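4.2 Handling glass containers

Read this before you pick anything up. The Zovent grips well and apologises badly.

1. Set the jar down on bare tabletop. A cloth underneath will travel with it.

2. Open the fingers fully and line the jar up with the gap before moving in. Approach low and level.

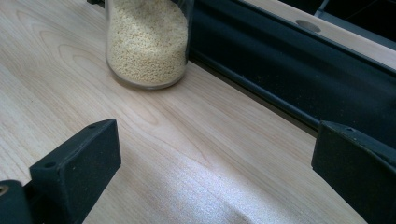
3. Close slowly until both pads touch, then stop. Squeezing harder is not a safety measure.

Note: Wipe the pads every 8 runs. Dust makes glass slippery, and couscous gets everywhere - ask Incombe, who found theirs in August.

CAUTION: Keep your free hand out of the gap. Replace the pads after 2000 grips, however fond of them you are.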